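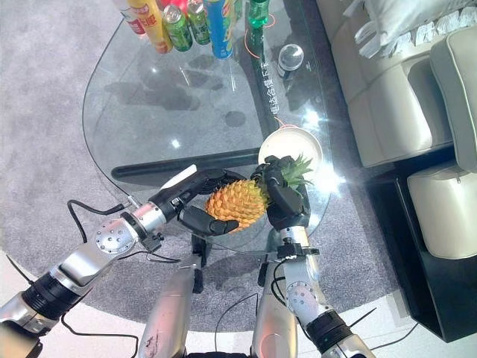 Recoger la mesa del salón, todavía

Llevo desde octubre leyendo todo lo que cae en mis manos sobre robots domésticos, en parte por trabajo y en parte porque odio recoger. La pregunta que me hacen en casa es siempre la misma: ¿cuándo podremos comprar uno que haga las tareas? Mi respuesta sigue siendo que falta bastante, aunque ya no contesto con la misma seguridad que antes.

Una piña es un objeto difícil. Pesa, tiene la piel irregular, la corona pincha y el centro de gravedad no está donde uno espera cuando la agarra por arriba. Con dos manos de dedos articulados, una en la parte baja del fruto y la otra junto a la base de las hojas, se puede sostener de una forma bastante parecida a como lo haría yo. Hace unos años casi todo lo que veía eran pinzas de dos puntas cogiendo cubos de colores. En eso el avance me parece claro.

Ahora bien, sostener una piña no es recoger una mesa. En una mesa de cristal con un plato, botellas y latas hay varios problemas juntos. El cristal es malo para las cámaras: refleja la luz de la ventana o de la lámpara y además deja ver lo que hay debajo, de manera que el sistema tiene que decidir si una barra negra está encima del tablero o por debajo. Un plato blanco encima de un reflejo blanco tampoco ayuda. Una persona resuelve eso sin darse cuenta, y si se equivoca toca el borde con los dedos y corrige.

Luego está la fuerza. Una lata vacía se aplasta con muy poco y una llena aguanta más. Una botella de vidrio resbala. Un plato llano hay que levantarlo por el borde, y para eso hay que meter un dedo debajo o arrastrarlo hasta el canto de la mesa. Yo hago lo segundo y mi madre lo primero.

El domingo hablé de esto con Etenesh Degefa, que trabajó 4 años en Tremar montando líneas de embalaje. Su opinión es que la gente compara mal la fábrica con la casa. En una línea, la caja llega siempre al mismo sitio y con la misma orientación, y si no llega así se para todo y alguien lo arregla. En un salón no hay posición correcta. La piña hoy está junto al plato y mañana en la encimera, al lado de otra cosa. Según ella, una máquina que repite 1000 veces el mismo movimiento sin fallar puede ser inútil en cuanto alguien mueve el sofá.

Birger Åberg, con quien compartí despacho en Gasport, es más optimista. Cree que lo de las manos está casi resuelto y que lo que queda es cuestión de práctica: muchas horas de tareas normales en habitaciones normales, con alfombras, cables y cojines. Le dije que los cables me preocupan. Un brazo que arrastra los suyos por encima de una mesa con vasos tiene un problema que no se arregla con práctica. Me contestó que eso es diseño y que se arregla en el siguiente modelo. Puede ser.

Por mi parte hice una prueba sin ningún valor científico. Me puse a recoger mi mesa despacio, anotando cada vez que cambiaba el agarre de un objeto. Paré al llegar a 323, y todavía me quedaba pasar el trapo. Muchos de esos cambios eran mínimos: girar un poco la muñeca, aflojar un dedo, pasar la botella a la otra mano para dejar sitio. Ninguno lo habría recordado después.

El trapo merece un comentario aparte. Los cercos de vaso en el cristal solo se ven desde ciertos ángulos, y saber si la mesa está limpia exige agacharse y mirar de lado. No he visto todavía ninguna demostración en la que el robot haga ese gesto. Si alguien conoce una, que me la mande.

Dónde estamos, entonces. Coger objetos sueltos, sí, cada vez mejor. Llevarlos a un sitio conocido, con condiciones. Recoger un salón entero sin que nadie vigile, yo no lo dejaría solo con mi vajilla. Para el taller, con piezas conocidas y un puesto fijo, firmaría mañana.

La semana que viene quiero escribir sobre el lavavajillas, que me parece más asequible que la mesa – las bandejas tienen huecos fijos – y también sobre doblar ropa, que me parece mucho peor.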